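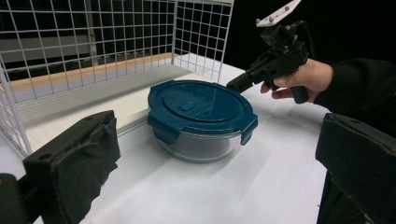
A hand-held gripper at the lid of a glass food container, Skolier open day.

Skolier Open Day

Jun 13, 2020
By the Plungate Reference staff

The Skolier Open Day is a public event held each June at the Skolier robotics workshop in Plungate. It is known mainly for its table demonstrations, in which staff handle household goods with hand-held grippers. The tool has the working end of a robot arm but is moved by a person, and the motions recorded with it are used to teach robots the same task. The day also includes a short talk and a tour of the machine shop.

Background

Skolier was set up as a repair shop for packing machines and later moved into robot hands and grippers. The first open day was a single talk for local schools. Table demonstrations were added when visitors asked to see the tools in use, and they now take up most of the program. Admission is free, but places at the tables must be booked. Each group is limited to 30 people.

The container task

The best-known demonstration is the container task. It uses kitchen storage ware with a round locking lid, a wire basket and a flat board laid on the work table. The operator works with 2 grippers, one in each hand.

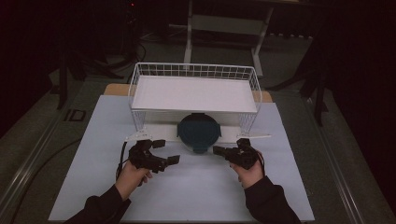

Operator with both grippers at the work table. The lid stands against the front of the basket.

Visitors watch from the far side of a rope while a second member of staff explains each step. A session lasts about 3 hours with breaks, and the same task is repeated many times with small changes in where things are placed. Skolier's guide to the day says that the repeats matter more than speed, as a robot trained on only one layout tends to fail when an object is moved.

Lids are treated as a hard case. They are smooth and round, and the locking flaps have to be pushed from the correct side. Food containers were chosen over machine parts so that visitors could compare the work with what they do at home. 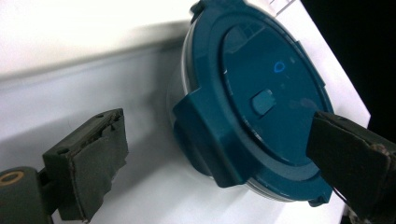

Vol. 3, No. 2

Equipment

The grippers shown at the open day were built by Ojala, a small toolmaker that also supplies the workshop with spare pads. Pads are replaced when they no longer hold well. The jaws close when the operator squeezes the handle, and the opening is logged along with the position of the tool.

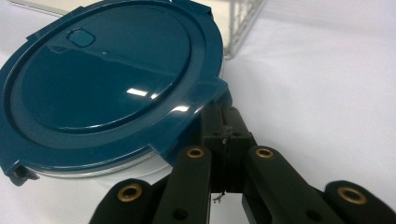 The linkage is the part of the Ojala design that draws the most questions during the tour. It lets a short squeeze of the hand move the jaws through a useful distance. Each of the black arms has a brass bushing at its rounded end, and from close up these gold rings are the easiest parts to pick out. Ojala sells the arms and bushings as separate spares.

Related events

Zomavach, a training center in the same district, runs a smaller event using the same booking system. It covers programming and has no table demonstrations.

Last updated: June 2020
Contact the editors | © Plungate Reference | Back to top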